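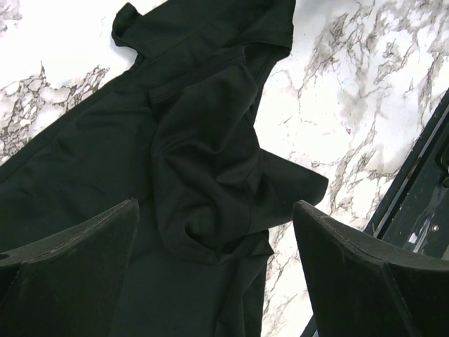
## 대학 로봇 동아리 랄츠카, 옷 펴고 개는 로봇으로 12월 경진대회 나간다

공과대학 학생 로봇 동아리 랄츠카(Laltska)가 구겨진 옷을 집어 펴고 개는 로봇 팔을 준비하고 있다. 과제 이름은 '렐타흐(Leltach)'로, 12월에 열리는 학생 로봇 조작 경진대회 스쿠사텍(Skusateck)의 의류 부문에 출전한다. 동아리는 봄 학기부터 공학관 지하 실습실에서 작업해 왔고, 지금은 대회 규정에 맞춘 연습 단계에 들어갔다.

올해 동아리 회원은 23명이다. 기계공학과와 컴퓨터공학과 학생이 대부분이고 의류학과 학생도 참여하고 있다. 회원들은 하드웨어, 제어, 학습의 세 조로 나뉘어 일하며, 의류학과 학생들은 옷감의 종류와 개는 순서를 정리하는 일을 맡았다. 신입 회원은 첫 달에 조를 정하지 않고 원격 조작 연습부터 한다.

### 검은 옷이 가장 어렵다

스쿠사텍 의류 부문은 작업대에 아무렇게나 놓인 상의 한 벌을 로봇이 제한 시간 안에 개어 지정된 칸에 넣는 방식으로 진행된다. 옷은 심판이 떨어뜨려 놓기 때문에 처음 모양을 미리 알 수 없다. 옷의 색과 크기도 당일에 공개된다. 주최 측이 사전에 알려 준 것은 니트와 직물 상의가 섞여 나온다는 점과 단추 달린 옷은 제외된다는 점이다.

제어조 학생들은 연습 과제 가운데 검은색 상의를 가장 까다로운 것으로 꼽았다. 밝은 색 옷은 주름마다 그림자가 생겨 어느 부분이 위에 있는지 구분하기 쉽지만, 검은 천은 접힌 곳과 펴진 곳의 밝기 차이가 작다. 손목 카메라로 볼 때는 그리퍼까지 검은색이라 손가락 안쪽 가장자리와 옷의 경계가 흐려진다.

한 제어조 학생은 "초반에는 옷을 집었는지 못 집었는지를 프로그램이 자주 틀렸다"며 "사람이 화면을 봐도 헷갈리는 경우가 있어서 판정 기준부터 다시 정했다"고 말했다. 현재는 영상만으로 판정하지 않고 손가락 사이의 벌어진 폭과 모터에 걸리는 힘을 함께 본다. 얇은 천 한 겹을 잡았을 때는 폭의 변화가 아주 작아 이 방법으로도 놓치는 경우가 남아 있다.

작업면의 무늬도 변수다. 동아리는 단색 판에서 시작했으나 여름부터 흰 바탕에 회색 줄무늬가 있는 대리석 무늬 면을 쓰고 있다. 대회장 작업대의 무늬가 공개되지 않아 복잡한 배경에서 연습해 두기로 한 것이다. 학습조에 따르면 배경을 바꾼 첫 주에는 짙은 줄무늬를 옷의 가장자리로 잘못 읽는 일이 잦았다. 이후 배경을 바꿔 가며 모은 영상을 학습 자료에 더하면서 오류가 줄었다.

### 시연 481건 수집

렐타흐는 사람이 로봇을 원격으로 움직여 보인 동작을 모아 학습시키는 방식을 쓴다. 동아리가 지금까지 모은 시연은 481건이며, 대회 전까지 700건을 채우는 것이 목표다. 시연 한 건은 로봇이 옷에 접근하는 데서 시작해 다 갠 옷에서 손을 뗄 때 끝난다. 중간에 옷을 떨어뜨린 시연도 버리지 않고 따로 표시해 보관한다.

수집은 평일 저녁과 일요일 오후에 두 명이 한 조가 되어 진행한다. 한 사람이 로봇을 조작하고 다른 사람은 옷을 다시 흩뜨려 놓은 뒤 기록표를 쓴다. 기록표에는 옷의 번호, 처음 놓인 방향, 처음 집은 부위, 도중에 다시 집은 횟수를 적는다. 조작하는 사람은 한 시간마다 바꾼다. 오래 하면 동작이 느려지고 집는 위치가 한쪽으로 치우친다는 점이 1학기 기록에서 확인됐다.

학생들이 특히 많이 모으는 것은 천이 가운데로 뭉친 경우다. 소매나 밑단이 밖으로 나와 있으면 그 끝을 잡아 당기는 것으로 시작할 수 있지만, 뭉친 부분을 그대로 집으면 여러 겹이 한꺼번에 따라 올라온다. 의류학과 학생들은 솔기와 밑단의 박음질 선을 찾은 뒤 그 선을 따라 집을 곳을 정하자고 제안했고, 동아리는 이를 시연 지침에 넣었다.
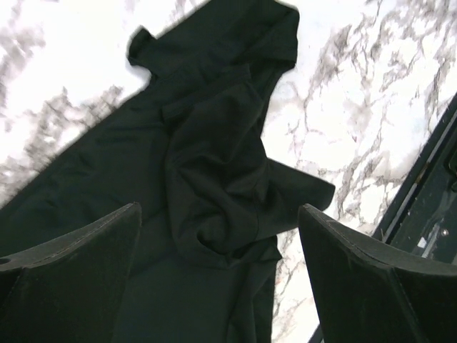
대리석 무늬 면 위에 구겨진 채 놓인 검은색 옷과 로봇 그리퍼의 두 손가락. 랄츠카 '렐타흐' 과제.

지침은 모두 네 쪽이다. 첫 쪽에는 비상 정지 방법과 로봇의 작업 범위 안에 손을 넣지 않는다는 규칙이 있고, 나머지에는 옷의 상태에 따른 접근 순서가 적혀 있다. 학생들은 지침을 세 번 고쳤다. 처음에는 조작하는 사람마다 소매를 먼저 펴기도 하고 몸판을 먼저 펴기도 해 학습 결과가 들쭉날쭉했다. 지금은 몸판을 먼저 펴는 것으로 통일했다.

### 한 벌에 140초

동아리가 이달 연습에서 정한 기준 시간은 한 벌에 140초다. 대회 제한 시간보다 짧게 잡은 것으로, 한 차례 실패해 다시 집더라도 끝낼 수 있도록 여유를 둔 값이다. 펴는 단계에서 시간이 가장 많이 들고, 펴진 뒤에 접는 동작은 비교적 안정적이다. 반팔 상의는 소매가 짧아 접는 횟수가 적지만 소매 끝이 몸판 아래로 말려 들어가면 찾기가 어렵다.

채점은 시간과 모양으로 나뉜다. 모양 점수는 갠 옷의 네 모서리와 목둘레의 위치를 재서 매기며, 소매가 밖으로 나와 있으면 감점된다. 옷이 작업대 밖으로 떨어지면 그 회차는 0점 처리된다. 팀마다 세 차례 기회가 주어지고 가장 높은 두 회차의 점수를 더해 순위를 가린다.

랄츠카는 지난해 같은 대회의 상자 정리 부문에 나가 본선에 올랐으나 입상하지 못했다. 당시에는 단단한 물건만 다루면 됐고 물체의 모양도 미리 주어졌다. 올해 의류 부문을 택한 데에는 졸업을 앞둔 회원들의 의견이 반영됐다. 이들은 봄 학기 총회에서 모양이 바뀌는 물체를 다뤄 보자고 제안했고 투표를 거쳐 과제로 확정됐다.

하드웨어조는 손가락의 형태를 다시 검토하고 있다. 끝이 두꺼우면 바닥에 붙은 천 밑으로 들어가지 못하고, 얇게 만들면 두꺼운 니트를 들 때 휘어진다. 후보로 만든 손가락 두 종류를 같은 옷으로 번갈아 시험한 뒤 이달 말에 하나를 고를 예정이다. 손가락을 바꾸면 기존 시연의 일부를 다시 모아야 할 수도 있어 학습조는 결정을 서둘러 달라고 요청한 상태다.

### 공개 시연과 이후 일정

대회에 앞서 공학관 1층 블뢴달(Blöndal) 홀에서 교내 공개 시연이 열린다. 시작 시각은 오후 4시이며 재학생과 교직원은 신청 없이 볼 수 있다. 관람객이 가져온 상의를 로봇이 개는 순서도 마련된다. 단추나 지퍼가 달린 옷과 젖은 옷은 받지 않는다. 시연 날짜는 로봇을 옮기는 일정이 정해지는 대로 공학관 게시판에 공지된다.

실습실의 작업대와 조명은 홀로 그대로 옮긴다. 카메라와 조명의 위치가 달라지면 검은 옷의 주름이 다르게 보이기 때문에 학생들은 설치 당일 오전을 위치 조정에 쓰기로 했다. 로봇 팔을 운반한 뒤에는 손목 카메라의 보정도 다시 한다.

동아리는 대회가 끝나면 기록표 양식과 시연 지침을 교내 다른 실습팀에 공개할 계획이다. 영상 자료의 공개 여부는 아직 정해지지 않았다. 내년 봄 학기 신입 회원 모집은 3월에 시작하며, 로봇을 다뤄 본 경험이 없어도 지원할 수 있다.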